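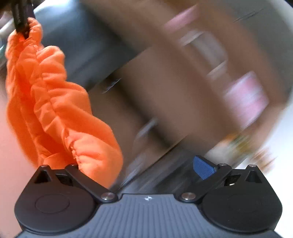 Section 4: Fitting, Adjusting, and Washing the Gathered Strap Cover

By Celeste Gaete
1 September 2022
1,322 shares | 12 comments

The Nariven gathered cover is a fabric sleeve that slides over a bag, camera, or tool strap. It is sewn longer than the strap it covers and drawn up by elastic along its length, so the fabric sits in folds. The folds take up the slack when the strap is shortened and open out when it is let down. The same cover comes in orange, gray, and dark green. The instructions are the same for all of them.

Read Section 3 first if you have not yet chosen a size. A cover that is too narrow will go on with some effort but will not slide afterward, and you will have to take the strap off again to get at the buckle.

4.1 Before you start

Lay the strap flat on a table and look at both ends. You are looking for one end that can be freed from whatever it is attached to. On most straps this is a snap hook, a side-release buckle, or a webbing tail threaded through a slider. If both ends are stitched down, this cover cannot be fitted. Use the wraparound cover in Section 6, which closes with a zipper.

You will need:

- the cover
- the strap, with one end free
- a large safety pin or a blunt bodkin
- a strip of masking tape
- a damp cloth

Wipe the strap down with the cloth and let it dry all the way through before covering it. Grit left on the webbing works into the elastic and is hard to get out.

CAUTION: Take the load off the strap before you unfasten anything. Set the bag or tool down on the table. Do not fit a cover to a strap while something is hanging from it.

4.2 Finding the right end

The cover has a wide end and a narrow end. The narrow end has the tighter elastic and goes toward the fixed end of the strap. The wide end goes toward the buckle or slider.

The size label is sewn inside the wide end. If the label has been cut out, stretch each end between two fingers. The one that pulls back harder is the narrow end.

Check that the cover is right side out. The long seam should be on the inside. The seam allowance is bound, so it can pass for the outside on a quick look, especially on the gray one.

4.3 Fitting the cover

1. Free one end of the strap. If it is a webbing tail, pull it all the way back through the slider and note which way it was threaded. A phone picture helps.

2. If the free end has a snap hook, close the gate and wrap the hook in masking tape. Press the tape down over the gate so that no corner sticks up.

3. If the free end is bare webbing, pass the safety pin through the last half inch and close it. Pin through the webbing only once. A second pass makes the end fold over inside the cover.

4. Gather the whole cover onto your thumb and fingers, the way you would a sock, until you can see daylight through both ends.

5. Feed the free end of the strap in through the narrow end of the cover and out of the wide end.

6. Hold the strap end in one hand. With the other, walk the cover along the strap a few inches at a time. Push from behind. Pulling on the leading edge stretches the elastic at that end and it may not recover.

7. Stop when the narrow end is where you want it. On a shoulder strap this is usually just short of the stitched loop.

8. Take off the tape or remove the pin.

9. Rethread the slider or refasten the hook. Tug it hard twice before you put any weight on it.

NOTE: The strap must not be twisted inside the cover. After step 7, pinch the cover flat between finger and thumb and run along the full length. You will feel a twist as a hard ridge. Back the cover off to that point, turn the strap, and carry on.

CAUTION: Make sure the safety pin is out before you wear the strap. Count it back into the box if you are fitting several covers in one sitting.

4.4 Spreading the gathers

A newly fitted cover is nearly always bunched at one end. This does no harm, but a tight bunch is bulky on the shoulder and can creep toward the buckle.

1. Fasten the strap at the length you normally use.

2. Hold the narrow end still.

3. Stroke the fabric toward the wide end with a loose grip, turning your hand a little as you go.

4. Repeat from the middle outward until the folds look even. They do not have to be perfect.

5. Put the strap on, move around for a few minutes, and check again.

If you want the padding effect in one place only, leave more of the folds there and thin them out elsewhere. Kheri Odera, who tests our covers, keeps nearly all of his at the top of the shoulder and leaves the webbing bare near the clip. That is fine as long as the cover stays clear of the hardware.

4.5 Keeping the cover clear of moving parts

Loose fabric can be caught by anything that opens, closes, or turns.

- Leave a gap of at least two fingers between the end of the cover and any buckle, hinge, trigger, or latch.
- On wrist straps and short lanyards, use the short cover. Do not double a long one back on itself.
- If the cover keeps sliding down toward the hardware, use the stop loop described below.

CAUTION: Do not use the cover on a strap worn near a drill, a sander, or any other tool with an exposed rotating part. Do not use it on climbing, fall-arrest, or child-restraint straps. The cover hides wear in the webbing and those straps have to be seen to be inspected.

4.6 Using the stop loop

The stop loop is the small elastic ring packed in the bag with the cover. It is easy to throw out by mistake.

1. Slide the stop loop onto the free end of the strap before you fit the cover, and push it up out of the way.

2. Fit the cover as in 4.3.

3. Once the gathers are spread, bring the stop loop down over the end that tends to creep, so that it grips both fabric and strap.

4. Roll it one turn toward the cover.

If the loop slips on smooth webbing, roll it a second turn. More than that and it starts to pinch. Valdebenito-pattern straps have a raised edge and seldom need the loop at all.

4.7 Washing

The cover may be washed by hand or in a machine. Take it off the strap first. Webbing dries much more slowly than the cover does, and a damp strap inside a dry cover will smell.

By hand:

1. Fill a basin with cool water and a small amount of mild detergent.
2. Squeeze the cover through the water. Do not wring it.
3. Rinse until the water runs clear.
4. Roll it in a towel and press.
5. Dry flat, out of direct sun.

By machine: put the cover in a mesh bag, cold water, gentle cycle. Wash the orange cover separately the first two times.

CAUTION: No bleach, no tumble dryer, no iron. Heat ruins the elastic before it does anything visible to the fabric.

4.8 Wear and replacement

We pull-test the elastic to 1,000 full stretches. In normal use the ends go first. Replace the cover when the narrow end no longer grips the strap by itself, or when the long seam has opened anywhere.

Slip the cover off every 12 weeks and look at the strap underneath. Check for fraying at the edges, cut stitches, and stiff or shiny patches. A new cover over a bad strap is not a repair.

4.9 Common problems

Cover will not pass over the hook. Turn the hook so its narrow side leads, and tape it again. If it still will not go, remove the hook or move up one size.

Cover rotates around the strap. The cover is too wide. A stop loop at each end will help – spare loops are sold in pairs.

Folds have gone flat on one side. Usually caused by storing the strap wound tight. Wet the cover, stretch it lengthwise a few times, and let it dry off the strap.

Threads at the wide end. Trim them with scissors. Do not pull.

Spare loops and replacement covers are listed in Section 9 under Drendley parts. Give the size from the label when ordering, and the strap width if the label is gone.

Next: Section 5, Shoulder Pads

We use cookies to remember your settings and to see which pages are read. Accept | Manage choices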